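# Gift Box Closures and Table Coverings: Report on the Tabletop Display Unit

Ashraful Abeysekara
Packaging and Display, second term project

## 3. Materials

The unit asked for a small gift display that could be laid out on a workshop table and judged against a busy background. I kept the number of objects low. The box is square and dark navy blue, with a lid and a thin navy ribbon tied in a bow on top. The second object is a small cube of light wood, left unfinished. The covering is a printed tapestry mat after a painting of cut sunflowers, with heavy strokes in orange, yellow, green and blue.

I considered a plain gray cloth from Tokarz for the covering and rejected it. On gray, any dark box reads clearly, and the exercise would have shown very little about contrast. The printed mat has light and dark areas on the same surface, so one box can be tested on several backgrounds without changing the cloth. 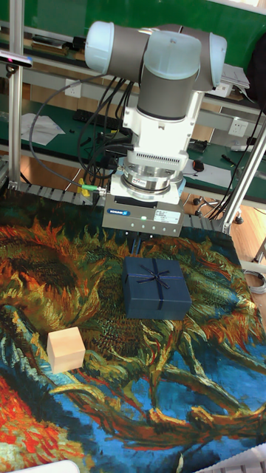 The ribbon color was chosen to match the box. Matching ribbon hides small errors in the knot, but it also makes the bow hard to read from a distance. In the first review two classmates took the box for a plain one until they stepped closer. A contrasting ribbon would fix this. I kept the navy because the brief from Kuster, the shop used in our case study, asked for a closure in one color.

## 4. Tying the box

The ribbon was cut to 100 cm and passed over the lid in both directions, crossing in the middle. The first trials used 80 cm, which left tails too short to make even loops. The steps were:

1. Center the ribbon on the lid and hold it with one finger.
2. Turn the box over, cross the ribbon underneath, and bring both ends back up.
3. Pass the ends under the first strand.
4. Tie the bow and pull the loops level before tightening.

Step 3 caused most of the retying. If the ends go over the strand, the bow turns sideways as it is tightened.

## 5. Placement

The cube gives the viewer a size reference and a light value next to the dark box. Its position relative to the box was varied during the work, and the mat stayed down throughout. Pale wood separates well from the green and blue parts of the print. It is weaker against yellow petals, where the edges of the cube blend with the brushstrokes.

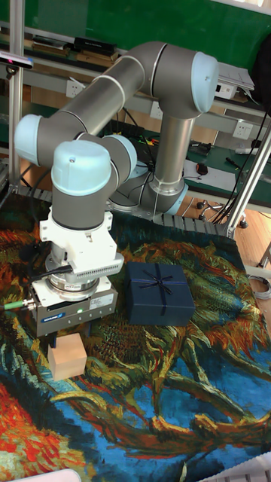 *Figure 2. Wooden cube held between the gripper fingers, with the gift box to the right.*

The navy box has the opposite problem. It stands out on orange and yellow and loses its outline on the darker strokes. For a sales table I would place the box on the warm side of the print and the cube on the blue.

## 6. Remaining work

- Repeat the tying test with a wider ribbon.
- Try the layout under the warmer lamps in the Britville display room.
- Hem the mat.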